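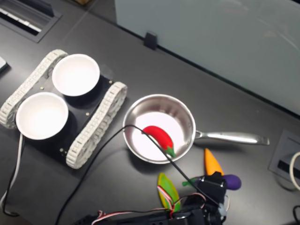

One borrower wrote on the returns slip that the pretend vegetables had been used every day for a month and the pretend cakes not once, and could we please put more vegetables in. We have had several slips along the same lines. The vegetables are now the larger part of the kitchen set, and the cakes have gone into a bag of their own.

Red chilli in the small saucepan, with the orange carrot near the handle. The pan is stainless steel and the two bowls are white.

Play kitchen gallery – Prellonden Toy Library

The gallery goes with the play kitchen shelf at Prellonden. It is meant for families who want to know what they are borrowing before they come over, particularly those travelling down from the top of Ulldale. The notes follow the order of the shelf, starting with the pans and ending with the things that are kept in the cupboard and have to be asked for. Set numbers are the ones written on the bag labels.

Set 336 – Pans and vegetables

The set most people mean when they ask for "the kitchen one". It goes out as 23 pieces in a drawstring bag, with a list sewn into the lining. Please check against the list when you get home and again before you bring it back. If something is missing at the first check, ring or leave a message the same day and it will not be put down to you.

The pans are metal, small enough for a child to lift with one hand. They mark easily. Scratches and dull patches on the outside are normal and do not need to be reported, but a loose handle does. Bring the pan back separately from the bag and hand it over at the desk.

Children who are new to pretend cooking tend to fill the pan and empty it again, over and over, and that can be the whole game for weeks. Leave out one pan and a handful of food to begin with. The rest can stay in the bag.

Bowls

Bowls are lent with the pans or without. They are deep enough for sorting games as well as serving, and we have had them back from families who never used them for food at all. Colours to match, buttons to sort, dried pasta – all fine, as long as the bowls come back empty. A bowl of glitter came back in the spring and we are still finding it on the shelf.

They stack, though a child will usually prefer them side by side.

Vegetables, loose

Loose vegetables can be added to any kitchen set. You choose them from the tray at the desk. Carrots and peppers go first, so come early in the session if there is one your child is set on. Chillies are kept in the same tray. Some children do not know what a chilli is and will call it a pepper or a bean, and there is no harm in either.

A few ways of using them that borrowers have passed on:

Shopping list. Draw each vegetable on a strip of paper and send the child round the room to collect them. Older ones can write the list themselves.

Soup. The adult says what goes in and the child puts it in, then they swap. Works well with two children who find it hard to take turns, provided there are two spoons.

Hot and not hot. Sort the food into what you would eat raw and what you would cook. There is a good deal of disagreement over carrots.

What is under the cloth. Put one vegetable under a tea towel and let the child feel it and guess. The long thin ones are harder than you would think.

Set 1228 – Jia tea set

A tea set in a tin. It came to us from the playgroup at Finside when they moved to smaller premises, and it kept its old number. The cups are small and suit adult fingers badly. It is the set most often asked for at birthdays, so book it well ahead if you need it for a certain week.

The tin lid is stiff. Put the pot in first, spout towards the corner, then the saucers flat, then the cups. In any other order the lid will not shut, and the tin should not be carried with it half on.

The Jia set is not for use with hot water. Cold water is all right out of doors. Dry each piece before it goes back in the tin or the inside will rust.

Cakes and bread

Now in their own bag, as mentioned. The bread is the better half of it. The loaf comes apart in slices and goes back together with patches of hook and loop tape, and the noise of pulling it apart seems to be most of the attraction. The tape collects fluff. An old toothbrush gets it out.

The cakes have candles that fit into holes in the top. Candles are the smallest thing on the kitchen shelf and the bag is not lent to households with a child under three.

Market stall front

Kept flat behind the door, not on the shelf. It is a folding front with a counter and an awning, and it will stand up on carpet or on a hard floor. On a hard floor put a mat under the feet. You will need a car to get it home, or a good-sized pram and a dry day.

Paper bags are not supplied. The toy till is a separate loan. Its drawer sticks if it is pushed in at an angle, and a bit of candle wax along the runners puts it right.

Cleaning

Everything on the kitchen shelf is wiped over between loans. At home, warm soapy water on a cloth is enough for the pans, bowls and vegetables. Do not put any of it in the dishwasher, including the metal pieces. The stems on some of the vegetables are glued, and the glue gives way.

Cloth items – the oven glove, the aprons, the tea towels – can go through the wash at a low temperature. Return them dry. If there is sickness in the house, keep the set until everybody is better and tell us when you bring it back. No fine is charged for that.

Borrowing

Loans are for seven weeks. One kitchen set per family at a time, plus up to one tray of loose vegetables. You can renew once if no other family is waiting. Renewals can be made by telephone or at the desk.

The library is open in term time, in the mornings until noon, and at reduced hours through the summer. The notice on the door has the summer times from June onwards. Returns can be left with the Finside shop when we are closed, in the bag, with your name on the slip. The stall front cannot be left there as they have nowhere to put it.

Lost pieces are charged at cost. Please do not buy a replacement yourself without asking first. We have been given some very large aubergines.

Wanted

More carrots. Wooden spoons with short handles. A colander in any condition short of broken. A second small saucepan with a long handle, metal for preference. We do not need plates, and we cannot take toy knives with a metal blade or anything that has batteries in it.

Donations can be brought to the desk during opening hours. Please do not leave bags in the porch overnight, as it lets in the rain.

From the returns slips

Borrowers' remarks on the kitchen shelf, copied as written:

"Soup for breakfast, soup for lunch. Would borrow again."

"The lid of the tin took both of us."

"He took the carrot to bed. It has been washed."

"Could the list of pieces have drawings on it as well as words? My daughter wanted to do the checking herself."

The last has been taken up. Set 336 has a drawn list now, and the tea set will get one when the tin is next in.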